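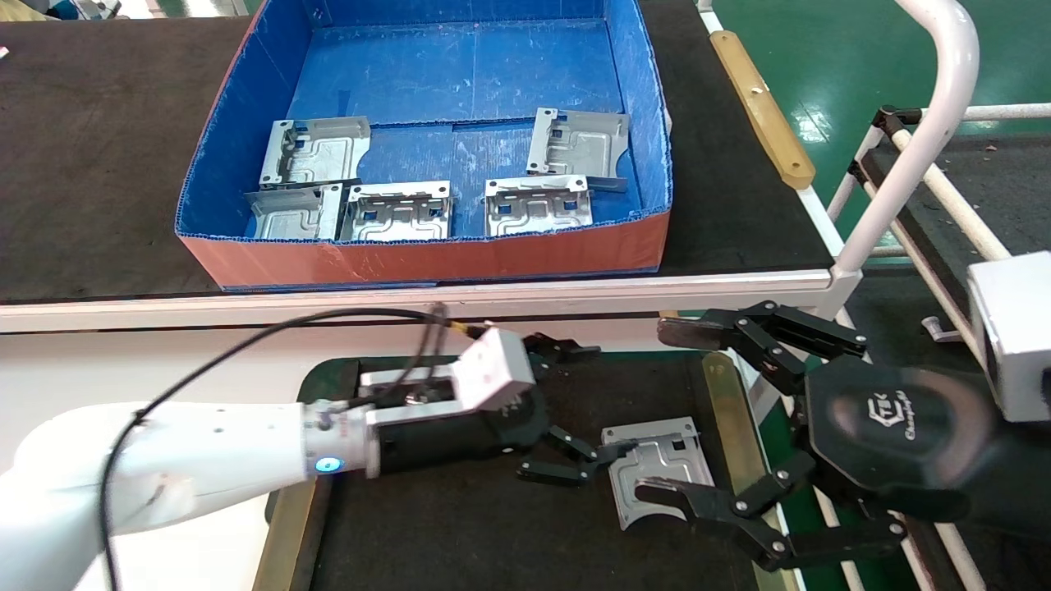

The fault log on Cell 2 at Kidach began on Wednesday, January 1, 2020, with one entry: left gripper, position error, 0410. Elisa Benedetti read it at the start of her shift and locked out the drive.

She checked the finger pads first. Wear was within limits. She checked the cable from the wrist, which had enough slack to clear the joint, and reseated the connector. Then she released the lockout and jogged the arm to the tray at 10 percent speed.

The gripper stopped short of the bracket. The offset was the same on every approach, always toward the bin.

The manual, a Dromum translation with two missing pages, said to re-teach the tray position after up to 2,000 cycles. The counter had passed that in May. Someone had initialed the box anyway - her initials, her pen.

She re-taught the point. It took 20 minutes. She ran the pick with the right hand disabled, then enabled, and watched the fingers close on the flange.

In the log she wrote: tray position re-taught, overdue, my error. She left the line for the supervisor's signature blank and moved the Pakzad work order to the top of the queue.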